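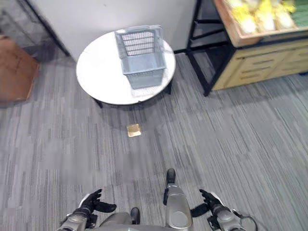 ## Hostar open day, quick notes before I forget it all

3rd October. Back from Drusport, shoes off, tea going cold. Typing this fast because tomorrow is a write-off and if I leave it till after the weekend I'll have nothing but a tote bag and a vague good feeling.

So. Hostar open day. I'd had my name down since July, when the list opened and then closed again inside an hour or something silly. Ticket number 3358, no idea what they're counting because there were nowhere near that many people. Two trains and a bus. The bus is called the Plirwood Loop and it does loop, it went past the building once, carried on to the Plirwood garden center, sat there, and then came back to let us off. Leave extra time if you ever go.

Sign in, sticker, a very strong coffee, safety talk. Stay behind the tape, don't hold things out to the robots, no flash. Then they split us in groups of eight and ours got the grocery room first, which is what I'd come for. Lucky.

I'd pictured something slick. Glass, blue lights. It's more like the corner of a farm shop someone set up in an office. White wall, gray stripy carpet, wooden crates of produce on a wooden cabinet with a black metal frame. A little round white table with a plastic basket on it. A brown box or crate off to the side. I liked it a lot more than the slick version, you could tell people work in there on normal days.

The job is shopping, more or less. Robot goes to the shelf, gets a thing, puts the thing in a basket. There's a screen on the wall outside with the task written up in plain words and the operators tick it off as they go. I thought it would be one smooth run from start to finish, like the clips. No. It's little bits. Do the reach. Stop. Talk. Do the reach again from slightly further left. A woman in my group said it was like watching someone practice piano and yes, exactly that, the same two bars over and over.

And the hands! Silver arms, black hands with proper fingers that curl. They have this way of opening out before a grab, a bit like when you shake your hands dry. Got me every time. I've seen plenty of pincher type grippers, the two-jaw sort, and I kept catching myself watching these as if there was a person on the other end of them.

Sound wise, quieter than my fridge. Small whirr, click, small whirr. The loudest thing in the room was a man behind me eating a granola bar.

Oh, and it's slow. Properly slow. I timed nothing but I had time to finish the coffee and read the whole fire notice in between goes. They said straight out that slow is on purpose at this stage and they'd rather have a boring reach than a fast one that knocks the table. Fair enough. A kid near the front shouted "come ON" and got a laugh from the staff, who I think hear that a lot.

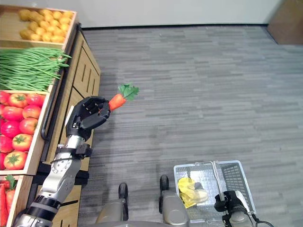 **THE VEG, BECAUSE OF COURSE I ASKED**

It's a toy carrot. Asked, they said toys for anything that gets handled all day, and I can see why, a real carrot would be a sad object by lunch. Bright orange, short, big bushy green top. The fingers go round the orange end and the leaves stick out behind like a shuttlecock.

The leaves are the annoying part, apparently. They bend, they flop over the next thing, they hide the bit you want to hold. One of the operators said if she could have her way it'd be tomatoes all day, tomatoes are polite. There's a crate of them right there, very red, with the little green stars on. Potatoes above, small yellow ones all heaped up. Long green beans in a great tangle in the middle and I asked about the beans and she just made a face.

Questions I scribbled down during this part, with answers as I heard them (my writing is terrible so pinch of salt):

- Does it know it's a carrot? Sort of. It gets told what to go for and has to find it.
- What happens when it drops one? Somebody picks it up. Then again.
- How many goes before they're happy? They like 100 good ones of a thing before they change anything. Then they move the basket and start over.
- Does it get bored? (not my question)
- Why baskets and not a bag? Bags are next year. Bags collapse.

They swap the baskets around too. There's a wire one with an upright handle, normal supermarket looking, and the plastic one with slots. I wouldn't have thought it mattered but the handles change everything, you've got to come in past them or under them or wait till they're folded down, and if a finger gets on the wrong side of a bar then the whole basket comes along for the ride. We saw that happen! Whole basket, few inches across the carpet, everyone went ooooh. Operator stopped it, put the basket back, carried on as if nothing.

What I hadn't thought about at all is letting go. Everyone stares at the grab. But you've got to get the hand down in there, open the fingers without flicking the thing, and back out through the same gap you came in by, and it's a big hand for a small basket.
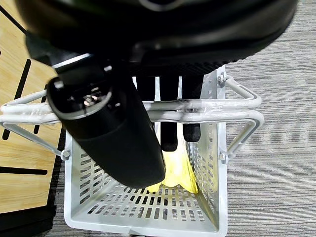 Which is harder again when the thing is soft. A carrot stays a carrot. Anything floppy settles however it likes and then one corner is where your finger wants to be. I do this badly myself with salad bags to be fair.

After the grocery room it was all a bit of a rush. There was a talk by the Tjoa team, Tjoa being the software side, how the recordings get sorted and checked, and I got maybe half. Too many slides. Good bit about labeling where they showed the same reach labeled by different people and nobody agreed on when it had started. Would of liked more of that and less of the org chart.

Then a corridor with old hands in cabinets, going back a few years, and some of them are really ugly. One with rubber bands. My favorite thing in the building after the carrot.

Skipped the Q&A to get the bus. Missed the bus. Stood at the stop for around 2 podcasts.

Stuff for anyone going to the next one:

- Wear layers, the rooms are cold and the corridor is boiling
- Ask for the grocery room when you sign in, they'll try
- Lunch is sandwiches and they go fast, the cheese ones went frist
- Stand at the left end of the tape, best view of the hands
- The tote bag is good. Thick. Long handles

I've got more scribbles about the Tjoa talk which I'll type up if I can read them. Need to go find my other charger, pretty sure I left it on the bus.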